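May 14, 2024

Third day on the gripper comparison and I am still not persuaded there is a comparison to be made. Walter wants a table by the end of the month saying which one we buy. I have a table. It has two columns and I don't trust either of them.

The Pelletier two-finger came out ahead again overnight, if you go by the number at the bottom. I don't go by the number at the bottom. All 4000 trials were run in the simulated kitchen, where every surface has the same friction and nothing is ever greasy. The Allcombe lost points for slipping on the mugs, and I would bet my lunch that the slipping comes from how its pads were modeled. Their rep sent us the model himself and then couldn't tell Yasaman what the pad stiffness was meant to be. He said it was "tuned." Tuned to what?

Spent the morning going through failures by hand. I got through 54 before my eyes gave out. A good share of them aren't grasp failures at all. The arm swings in too low, the wrist camera loses the object, and the planner sits there until it times out. That gets scored against the gripper. Told Walter this and he asked if it was the same for both grippers, in which case who cares. Fair question, annoying question. It isn't the same, because the Pelletier palm is wider and blocks more of the view, so if anything the winner is being punished more. Which helps my argument about the scoring and wrecks my argument about the winner. Had coffee.

Katherine thinks we should stop fussing and go to hardware. She said the same thing in February and then the Uselport arm sat in its crate for weeks waiting on a cable. I like Katherine but she has a short memory for cables.

After lunch Hooman and I tried the wrist camera at a new mounting angle, tilted a bit further toward the fingertips. His theory is that a fixed view with both fingers always in it gives the policy something steady to work from. My theory is that half of what it sees is gripper. We ran 50 episodes each way. His angle did better by three, and he was very pleased about three. I reran it with a different seed and it did worse by two. He said my seed was unlucky.

Checked the open position while we were at it. The config file and the data sheet disagree on how far the fingers spread, and I have no idea which one the simulator is listening to. Stepped through an approach in the kitchen one tick at a time, with the gripper open and nothing in it.

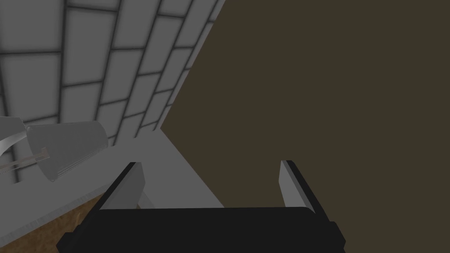 Ruth came by around four and asked whether the Getitz controller was worth the extra money. I said I couldn't tell her. The demo they gave us was smooth, but they picked the task, they picked the objects, and they brought their own table. I'd like to see it do one of ours with the lights changed. She wrote that down, so I suppose I have volunteered.

Tonight's job is another 1000 trials with the friction varied, both grippers, same seeds for both. Yasaman set it up and I read the script twice. If the Pelletier still wins by that much I'll start believing it a little. Walter has already put it in his slides.

Need to email the Allcombe man again about the pads. Also the chair in the lab is broken, the back one.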